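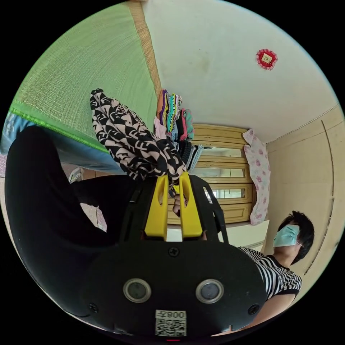 Week 8: Getting a shared scanner to talk to everybody's computer

Hi all, notes from Thursday's session, typed up a bit more neatly than my whiteboard. We did printers last time, so I'm assuming you can already find a device's IP address and open its settings page in a browser. If you can't, go back over the week 7 sheet first, it'll save you a headache!

Drivers, quickly

A scanner driver has one job — it lets a program on your computer ask the scanner for a picture. On Windows you'll mostly meet two kinds, TWAIN and WIA. TWAIN usually gives you the maker's own window with all the buttons. WIA gives you the plain Windows one. On a Mac it's normally ICA, and on Linux it's SANE (yes, really). If a scanner shows up in one program and is missing in another, check which kind of driver the program wants before you reinstall anything. I once lost most of an afternoon to this at the Drosdale office and I'm still a little sore about it.

Scan to folder

This is the one you'll get asked for at work. The scanner logs in to a shared folder and drops the file there, so the person at the glass doesn't need a computer at all.

1. Make the folder and share it. Keep the name short, no spaces. We used Trellen in class.
2. Make a separate user account just for the scanner, with write access to that one folder. Please don't use your own login.
3. On the scanner's settings page, add the folder path, the user name and the password.
4. Press Test. If it fails, try the computer's IP address in place of its name.
5. Still failing? Look at the SMB version. Older machines only speak SMB 1, and current Windows has that turned off. Don't just turn it back on — try a firmware update first, or use FTP inside your own network.

Resolution and file size

Somebody asked why their scans were so huge. A letter-size page at 300 dpi is 2550 by 3300 dots, and in full color that's 25 MB before compression. Go to 600 and you've got four times as many dots. For ordinary paperwork I use 300 dpi, grayscale, saved as PDF, with JPEG quality at 85. Photos get 600 and TIFF, and I live with the size.

For next week

Read the Lultlow handout, pages 2 to 8, and set up one shared folder at home or on a lab machine. Write down every error message exactly as it appears, codes and all (I mean it, "it didn't work" gets no points). Bring the list with you and we'll start from there.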